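Cleaning scuffs off a matt white wall

By Fitzgerald Dvorak
Last updated Saturday, May 2, 2026

Matt white emulsion hides an uneven wall well and shows every mark made on it. Shoes, chair backs, bags and furniture all leave grey smudges, and many people make them worse by scrubbing. The method below is the one we use in the rental flats and small offices at Ustdale. It is slow but it rarely leaves a shiny patch.

It is meant for ordinary water-based emulsion on plaster or plasterboard. Don't use it on distemper, limewash or wallpaper. If the wall leaves a chalky powder on a dry finger, stop and get advice before wetting it.

What you need

Soft brush or vacuum cleaner with a brush head
2 buckets
White cotton cloths or microfibre cloths, pale colours only
Washing-up liquid
Sugar soap (liquid is easier to measure than powder)
A white vinyl eraser
A melamine sponge
Dust sheet or old towels
Rubber gloves
Masking tape
A bag for used cloths and rubbish
Touch-up paint and a small foam roller, if you have the right paint

Before you start

Move the furniture out far enough to get a shoulder behind it. Lay the dust sheet right up to the skirting board, and on carpet fold the edge over so that drips run back into the sheet. Switch off any sockets on the wall and tape over them. Open a window if you can.

Look at the wall in daylight from one side, with your cheek almost touching it. Marks that can't be seen straight on will show up, and so will any shiny areas left by the last person who cleaned it. Put a small piece of masking tape beside each mark you mean to deal with. Press it on lightly and don't leave it overnight.
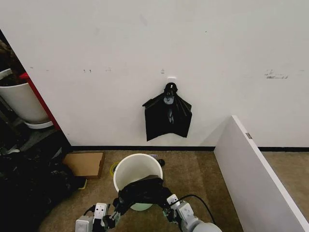

Work out what kind of mark you have before choosing a cleaner. Grey smudges are mostly dirt and skin grease, and warm water with washing-up liquid lifts them. Black streaks from soles are rubber and come away better with an eraser. Small dark specks can be either, or they can be chips where the paint has gone, and a chip won't clean off. A typical wall has a mix, such as the tiny dark smudges to the left of the hook with the black bag on it and the grey streaks over on the right, which look a bit like old writing. Pencil should be rubbed out dry. Ballpoint and felt tip normally need a stain-blocking primer and a coat of paint, and washing only spreads them.

Step 1. Dust the wall

Brush or vacuum from the ceiling down. Go over the top edge of the skirting board last. Any dust left on the wall turns to grey paste once it is wet, so do the whole wall, including the parts that look clean.

Step 2. Test a hidden spot

Pick somewhere low down, behind where the sofa or desk will go back. Dampen a cloth with plain warm water, wring it out hard and wipe an area the size of your palm. Let it dry fully. Check for colour on the cloth and for a change of sheen on the wall. A little white on the cloth is normal with cheap matt paint. If the patch has gone shiny or the cloth is thick with white, skip the washing steps and plan to repaint.

Repeat the test with each product you intend to use. It takes a while, and you will be glad of it.

Step 3. Use the eraser on rubber marks

Use a clean white vinyl eraser, the sort sold for drawing. Coloured ones leave colour behind. Rub in short strokes in one direction, from the outside of the mark towards the middle, and brush off the crumbs as you go. Clean the eraser on a piece of scrap paper when it goes grey.

Stop when the mark is faint. The last of it will usually come off in the wash.

Step 4. Wash with soapy water

Fill the first bucket with warm water and add 5 ml of washing-up liquid for each litre. Fill the second with plain water for rinsing.

Dip the cloth, wring it until it no longer drips, and dab the mark. Then wipe gently with a flat hand, going a little beyond the mark each time so that there is no hard edge. Rinse the cloth in the plain bucket and go over the same area. Pat dry with a second cloth.

Change the rinse water as soon as it looks cloudy. Start low on the wall and work upwards, as dirty runs over a dry wall leave lines that are hard to shift. This is the opposite of the dusting order and people often forget.

Keep your rubbish off the floor while you do this. Used cloths, eraser crumbs and bits of tape get trodden into carpet very quickly. A carrier bag on a wall hook by the work area is enough for a single room, and a bigger sack can stand under it for the heavier stuff. Wet cloths should go into the sack or a bucket, as a stick-on hook won't hold much weight for long.
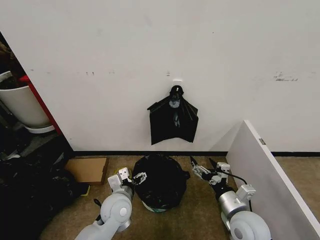 Black plastic bag on a wall hook, with a tied-up rubbish bag on the carpet underneath.

Step 5. Sugar soap for greasy patches

Light switches, door edges and the wall behind a bin often need something stronger. Make up the sugar soap as the label says and wear gloves. Apply it with a sponge, leave it for no longer than the label allows, and rinse twice. Sugar soap left on the wall will stop new paint from sticking, so rinse properly if you plan to touch up afterwards.

Step 6. The melamine sponge, as a last resort

These sponges work by wearing away the surface. On satin or eggshell you get away with it. On matt paint they polish the wall and leave a patch that catches the light.

If you do use one, cut off a corner, wet it, squeeze it out and use almost no pressure. Two or three light strokes, then look at it from the side. Leave it alone once the mark is nearly gone.

Step 7. Let it dry

Give the wall 18 hours with the heating on low or a window open. Damp emulsion looks darker and patchy, and you can't judge the result until it is dry. Don't push the furniture back yet.

Taking off stick-on hooks

Hooks can be left up while you wash, but clean round them with a barely damp cloth and keep water away from the adhesive. When the time comes to remove one, take everything off it first, including the shopping bags, coats and key rings that people stop noticing.

If there is a pull tab at the bottom, hold the hook lightly against the wall and pull the tab slowly straight down, keeping it flat to the surface. Don't pull it towards you. It will stretch a long way before it lets go.

If the tab has snapped or there never was one, warm the hook with a hairdryer on a low setting. Slide a length of dental floss behind it and saw gently from the top. Roll off whatever adhesive is left with your thumb. White spirit will leave a stain on matt paint, so keep that in the shed.

Where the paint comes away with the hook – and on newer plasterboard it often does – sand the edge lightly, fill with a fine surface filler, and touch up once it has set.

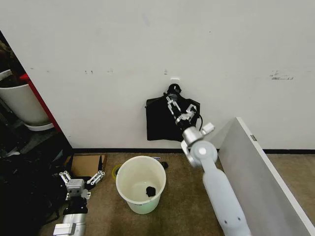
Touching up

Only touch up with paint from the original tin or the same product from the same maker. There are dozens of whites and they don't match each other. We keep a half-full tin of Gallell matt white for each building, with the room and the month written on the lid.

Stir the paint well. Put a small amount on a foam roller, roll most of it off on cardboard, and apply it thinly, fading out at the edges. A brush leaves a different texture from the rest of the wall and the repair will show from across the room. Two thin coats are better than a thick one.

If there are more than a few patches to do on one wall, paint the whole wall from corner to corner. It is quicker than it sounds and you won't have to keep looking at the joins.

Skirting boards

Do these after the wall. Gloss and satin skirtings will take a wetter cloth and more pressure. Dark ones show white drips and dust along the top, so run a dry cloth along them at the end. Slide a piece of card between the skirting and the carpet as you go, and move it along with you.

Drying out the carpet edge

If water has got past the dust sheet, press a dry towel into the carpet with your foot, move to a fresh part of the towel and repeat. Don't rub. Leave the area uncovered until it is fully dry.

Common problems

The mark has spread into a grey cloud. Your water was dirty. Change both buckets and wash a wider area with a clean cloth.

There is a shiny patch. It can't be washed out. Touch up with a roller as above.

A yellow or brown stain has come through. This is likely to be nicotine, damp or old adhesive. Find out which, then use a stain-blocking primer before painting.

The paint is bubbling. The wall was too wet, or there was damp behind the paint already. Let it dry for a week and look again before scraping anything.

Questions from readers

Cyprian Tomaszewski wrote in to ask whether baby wipes are safe on matt walls. They take off fresh fingerprints well enough. Some leave a film that attracts dirt later, so wipe over with plain water afterwards.

Another reader asked how often a hallway should be washed. We do the one at Judevham every August, when the building is quiet, and just spot clean in between.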